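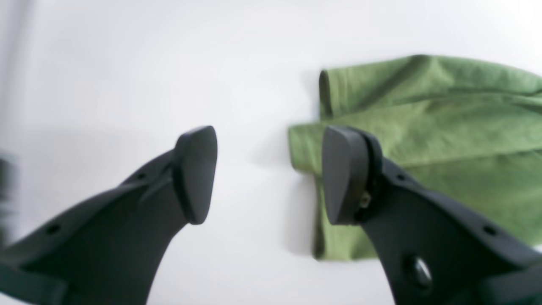
*Black on nearly white, the color scheme of our times.*

The Trundo is a kitchen cart, and it costs $247, or $300 if you want the version with the towel rail. I bought the one without. I have owned towels for many years and have always found somewhere to hang them.

I've been through a few carts. The Grasteck before this one had a drawer that stuck in humid weather, and since I live in Jillstead, where humid weather runs from May until you stop caring, I mostly thought of it as a cart with a drawer-shaped decoration. The Trundo has no drawer at all. It has a top, two shelves, four casters and a bar across one end for pushing. I counted this as progress.

**Putting it together**

The instructions are all drawings. A cheerful little person with no face holds up a panel, and then the panel is attached, and the person looks pleased in a general way. What the drawings leave out is that the lower shelf has a right way up. I learned this after tightening everything. The second attempt went quicker, and the bolts didn't seem to mind being taken out and put back, so full marks to the bolts.

You get a hex key. Use your own. The one in the bag started rounding off before I'd finished the second leg, and by the fourth it was more of a suggestion.

**Living with it**

The top is the best part. It wipes clean, even after beets, and it's deep enough for a cutting board and a mixing bowl side by side, which the Grasteck never managed. I make flatbread on it most weekends and it stays put with the brakes on. With the brakes off it has ambitions. My kitchen floor slopes toward the back door, as does the rest of the house, and the casters are very good casters.

The shelves are less of a success. The gap between them is just short of the height of a stockpot with its lid on, so the stockpot lives there and the lid lives somewhere else. I also wish the shelves had a lip. A bag of onions will travel if you take the corner by the stove with any spirit.

Imad Khasawneh next door has the Hijazi cart, which goes for $393 and has a solid maple top that he oils more often than I call my mother. It's a lovely thing. It's also so heavy that he has moved it once, to where it is now. If you want a piece of furniture, get that one. If you want something to shove out of the way when the dishwasher needs to open, the Trundo is the better buy, and you can spend the difference on onions.

**Odds and ends**

- The brakes are on 2 of the casters only. Put those at the wall end, or you'll be on your knees every time.
- The push bar is a fine height for me and a bad height for anyone tall.
- The box is enormous. Plan for the box.
- Spare casters are sold separately. I haven't needed any.

Four stars out of five. I'd give it another half for a lip on that lower shelf, whichever way up it goes.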